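Notes for session 2: the fruit basket
Food storage at home, evening class

Hello again, and thanks to everyone who stayed behind to stack the chairs. I promised I'd write up the bit on fruit, as I talked far too fast and half of you were still finding the right page in the workbook (it's page 27, by the way).

We started with ripening. Some fruit carries on ripening after it's been picked and some doesn't, and that one fact sorts out most of what goes where. Bananas, apples, pears, peaches, plums, kiwis and avocados carry on. Grapes, strawberries, cherries and citrus don't, so a sour orange on the day you buy it will be a sour orange next week!

The fruits in the first group give off ethylene, a gas you can't see and won't smell at home. Apples give off plenty. Put one in a paper bag with a hard avocado, fold the top over and leave it on the side. Check it every day – I forgot mine over a weekend and had to make guacamole for breakfast.

Then baskets. I like an open weave on the worktop, away from the cooker and out of direct sun. Heavy things go in first, soft things on top, and please don't wash anything until you're going to eat it. Once a banana is as yellow as you like it you can move it to the fridge. The skin goes dark and looks awful but the inside keeps for a few more days. Apples keep much longer in the fridge drawer than out in the room, so I only leave out what we'll get through soon.

The apple and banana pairing is the one most of us have at home, and it's the one to watch if your bananas spot too quickly.
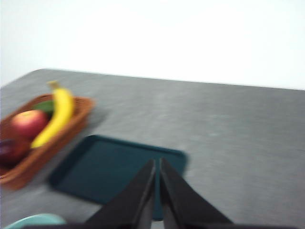 Jasmina Dervishi said she hangs her bananas on a hook by the back door and keeps the apples in the fridge, and that hers last noticeably longer that way. I'd go along with that if you've got the hook and the space. If you haven't, buy fewer bananas at a time and pick a bunch with some green left on it.

For next time, please keep a fruit diary for a week. Write down what you bought, where you put it and what ended up in the compost. Bring it along in March and we'll start on root vegetables.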